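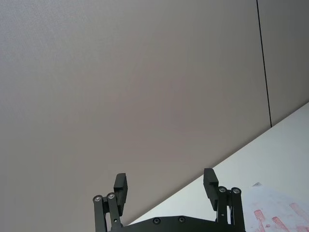
**Plunetham Robotics Club · Manipulation Group**

# duvero-wrist

Wrist camera recordings from our student arm project, Duvero! We started it in April with one arm and a lot of cable ties, and the set now holds 253 episodes, all driven by club members.

The camera sits behind the parallel gripper, so both fingers stay in view and you get plenty of wall and tabletop in between. We love this angle. You can watch the gap between the pads the whole way through a reach, open or closed.

## What's in it

- `episodes/` – one folder per run, frames at 10 per second
- `joints.csv` – arm and gripper positions, same clock as the frames
- `notes.txt` – whatever the driver typed afterwards (spelling varies)

Frames where the gripper is open and empty are kept. Please don't filter them out before training the approach model, it gets much worse at judging distance.

## Known problems

The clock drifts in the first 5 episodes. Danilo has a fix on the `manalastas` branch, not merged yet.

## People

Driving: Angelica Bañez, Teodoro Dela Peña
Code: Danilo Espiritu
Labels: Maricel Ambrosio

New drivers very welcome, you don't need to have touched an arm before – ask Maricel for a slot and bring a laptop if you've got one!

Last updated October 14, 2024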